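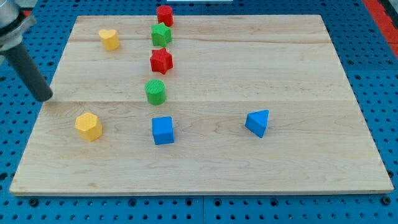
How often should a timber benchtop be oiled?
Once a month for the first year in a working kitchen, then every third or fourth month after that, depending on how much water it sees.

Features > Kitchens > Timber

Marisol Sandoval has been making benchtops in a shed behind her house for eight years, and most of her phone calls are from people who have already sanded something they shouldn't have. A black ring near the sink is the usual complaint. Someone goes at it with a power sander on a Sunday afternoon, leaves a hollow the size of a saucer, and rings her on Monday.

"Timber is forgiving if you go slowly," she says. "People want it fixed before dinner."

Solid timber fell out of favour in the nineties, when stone and laminate took over the display homes. It has crept back through renovations of older houses, where a long slab of engineered stone can look out of place against weatherboard and casement windows. Sandoval made 62 benchtops last year. The smallest was for a caravan.

Cost is part of the attraction. A kitchen she fitted last October came in at $2,163 for the tops, delivered and oiled, for an L-shaped run with a cut-out for an undermount sink. She advised against the sink. The owners wanted it anyway, and she sealed the exposed end grain with three extra coats before it left the shed.

End grain is where the trouble starts. Water gets into the cut ends far faster than it gets through the face, and around a sink or tap hole it can sit for days without being noticed. The board swells, dries out and swells again, and in time a glue line opens up.

Macario Manríquez, a cabinetmaker who took up repairs after his back gave out, sees a different problem. Boards move across their width with the seasons, and many are fixed down too tightly. He has pulled up tops that were screwed hard to the cabinet at every corner and had split along the middle by the second summer. Slotted brackets cost a few dollars and let the timber shift.

Neither of them agrees on finish. Sandoval uses a plain tung oil, wiped on thin and left overnight. Manríquez prefers a hardwax, which takes longer to wear through but is harder to patch. Both say to stay away from olive oil, which goes sticky and smells by autumn.

For day-to-day cleaning, a damp cloth and a drop of dish soap will do. Bleach sprays strip the oil and leave the colour patchy. Scratches can be rubbed back by hand with 240 grit, along the grain, and oiled the same day. Burns go deeper, and Manríquez usually tells people to leave those alone until the whole top is due for a sand.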